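Managing People in Small Firms
Unit 6: Delegating Work
Handout prepared by Ching-wen Ko

Reading for this unit: the Greenberg case, pages 121 to 152 of the course pack. Bring your notes on it to the seminar.

What delegation means

Delegation is giving a person a task together with the authority to make the decisions the task needs. The manager still answers for the result. A manager who hands over the task but keeps every decision has only assigned work, and the two terms should be kept apart in your written answers.

New managers tend to delegate too little. Many were promoted for doing the job well, and they go on doing it. The usual signs are a long queue at the manager's desk, work that stops when the manager is away, and staff who ask for approval on matters they settled alone a year earlier.

Choosing the task

Start with work that comes up regularly and has a clear end point: a monthly report, a supplier order, the schedule for the front office. Pay decisions, discipline and anything confidential stay with the manager. Urgent work is a poor first choice because there is no time to explain it or to correct mistakes.

The briefing

Hold it face to face if you can, at a table, with the paperwork in front of both of you. State the result you want, the deadline, the budget and the limits of authority. Then ask the employee to tell you how they plan to go about it. Gaps in the briefing usually show up at this point.

Write down what was agreed. Half a page is enough. Both people keep a copy. 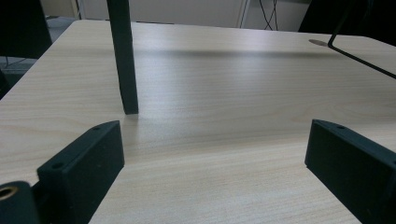 Following up

Agree on check-in dates at the start. A check-in the employee expects is part of the plan; one that comes without warning feels like a lack of trust. Keep it short and ask about problems first.

If the work is going wrong, discuss the specific point and leave the task where it is. Taking it back should be the last step. Colm Ó Briain's term for this is "reverse delegation," and you will meet it again in Unit 9.

Case: Greenberg

Greenberg is a family printing business with 41 employees and two sites, Kultivthorpe and Vurnthorpe. The owner signed every purchase order personally. After a late paper delivery, she gave the Vurnthorpe supervisor a monthly spending limit but went on phoning suppliers herself.

For the seminar

1. What did the supervisor receive, the task, the authority, or both?
2. Draft the half-page agreement the owner should have written.
3. Suggest check-in dates for the first three months, beginning in April.

Drafts are due 24/09/2020. One page, typed, name at the top.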